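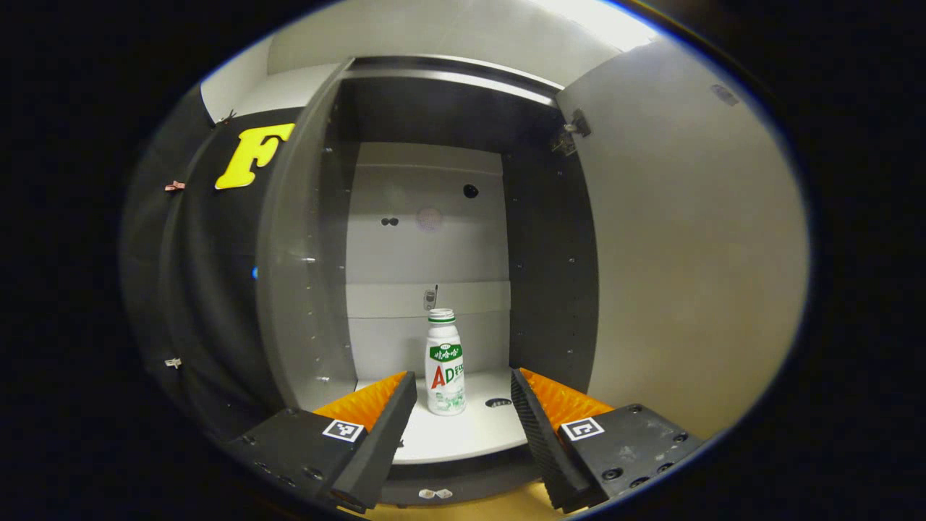
Yaqin Lu trouve qu'on juge mal un meuble de rangement quand il est vide, et qu'il faudrait toujours y poser des objets de tous les jours avant de décider. Elle l'a répété deux fois pendant la visite et je suis assez d'accord avec elle, même si je n'y avais jamais pensé en ces termes.

Nous étions chez Palter pour la journée portes ouvertes du 3 juillet 2022. La maison loue et remet en état du mobilier pour petits logements : armoires hautes, tables, lits, quelques chaises. L'accueil se fait par la cour, au fond à gauche, et le fléchage est discret. J'ai d'abord sonné à la mauvaise porte, celle de l'imprimerie Tremora, où l'on a visiblement l'habitude.

La visite commence par les armoires. Celle qui m'a le plus intéressé était un modèle droit, ouvert, à tablette inférieure blanche. Une bouteille blanche était posée dessus, une boisson Wahaha (le nom est écrit 娃哈哈 sur le bandeau vert, avec un A rouge et un D vert en dessous). Yaqin l'a reconnue tout de suite, elle en buvait enfant. Pour ma part, j'ai surtout regardé la tablette. J'ai la même question à la maison depuis des mois : que mettre en bas d'une armoire de cuisine ? Vandana Pathak, qui menait notre groupe, conseille d'y garder les bouteilles debout et de réserver la hauteur des yeux à ce qui s'utilise chaque matin. Les produits ménagers vont ailleurs, dans un meuble fermé.

Elle a parlé aussi de la charge. Beaucoup de locataires remplissent le haut en premier, par commodité, et l'armoire devient instable. Palter livre désormais une équerre de fixation murale avec chaque modèle haut. La pose reste à la charge du client, sauf supplément. J'ai demandé le prix du supplément, elle n'avait pas la grille sur elle.

On passe ensuite au dépôt, que je m'attendais à trouver plus grand. La réserve peut accueillir jusqu'à 1 000 meubles. Les étiquettes de suivi viennent de Temport, un fournisseur local, et chacune porte le mois de la dernière révision. Le système est simple et j'aurais aimé voir comment se déroule une révision, mais l'atelier de ponçage ne se visitait pas.

La partie consacrée aux tables est plus calme. Les murs y sont habillés de tissu noir, assez froissé par endroits, et le bois clair ressort bien devant. Sur un plateau jaune pâle, trois petits livres tenaient debout côte à côte, dos tourné vers nous. Lalit Dhillon a expliqué que la table de séjour sert presque toujours aussi de bureau dans les studios, et que les livres y finissent donc tôt ou tard. Il recommande de les garder debout, dans un coin du plateau, avec un serre-livres dès qu'il y en a plus d'une poignée.
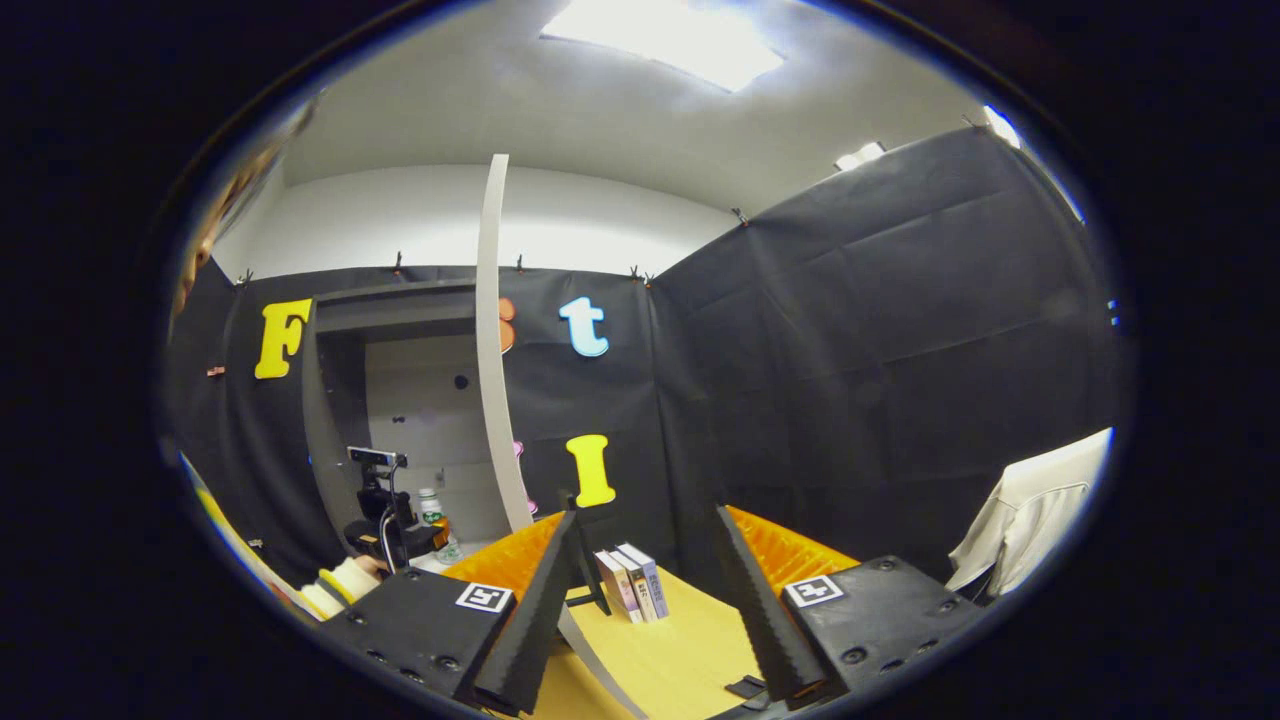

Peut-on louer une table seule, sans le reste du mobilier ? La location à l'unité est possible à partir de 2 mois, avec une caution de 385 euros rendue au retour du meuble.

Lalit a ajouté que les plateaux clairs demandent un peu d'attention. Les taches de thé ou d'encre s'y voient plus que sur un bois foncé, et il déconseille les lingettes parfumées. Un chiffon à peine humide suffit, puis un chiffon sec. Pour les rayures légères, la maison utilise une cire de la marque Tripathi, vendue à l'entrée en petit pot. J'en ai pris un. Je ne l'ai pas encore essayé – ma table attend depuis longtemps, elle attendra bien une semaine de plus.

Côté pratique, la visite est gratuite et dure un peu moins d'une heure. Les groupes sont petits, on entend bien le guide et on peut toucher les meubles. Il n'y a pas d'ascenseur entre la cour et le dépôt, seulement un escalier raide avec une rampe d'un seul côté. Une fontaine à eau est installée près des vestiaires. Pour manger, il faut ressortir et marcher jusqu'au boulevard.

Deux réserves tout de même. Les fiches techniques manquaient sur la plupart des meubles, et il fallait demander les dimensions au guide. Quant au catalogue imprimé, il n'était plus disponible en début d'après-midi. Sneha Tyagi, à l'accueil, prend les adresses et l'envoie par courrier.

La prochaine ouverture est prévue en septembre, avec cette fois l'atelier de ponçage au programme. Inscription sur place ou par téléphone, en demandant Yesenia Esquivel.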